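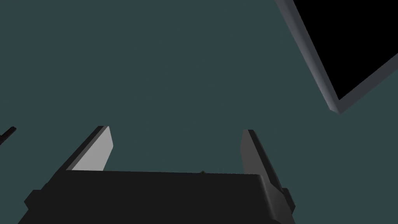
Karine Campbell told me at lunch that she figured the new arm would mean fewer hours for everyone on the packing side, and she wasn't the only one thinking it. I was thinking it too! So I went and asked, and then I got myself signed up for the simulator training (I can't leave things alone).

The short version is that the hours stay put at Grukdale, but the jobs shift a little. The arm takes over the lifting at the Clostden line, all 344 trays of a normal shift, and the people who used to do that lifting move to checking and setup. My shoulders are thrilled. My brain is less sure, what with the 34 pages of setup notes, but Aaliyah Grewal has been sitting with us and she's very patient when I mix up my left and right fingers.

We do it all on screen first. With the gripper open and just plain background behind it, it's easy to see how the two fingers line up, and I've gotten weirdly fond of it.
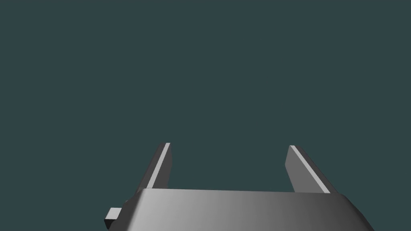 Issue 366, page 7

If you want a turn, Aaliyah keeps the sign-up sheet by the Bepari room. Everybody on packing gets paid training time through August, evening crew included. Bring your questions about schedules too, I still have a couple of my own about weekend swaps.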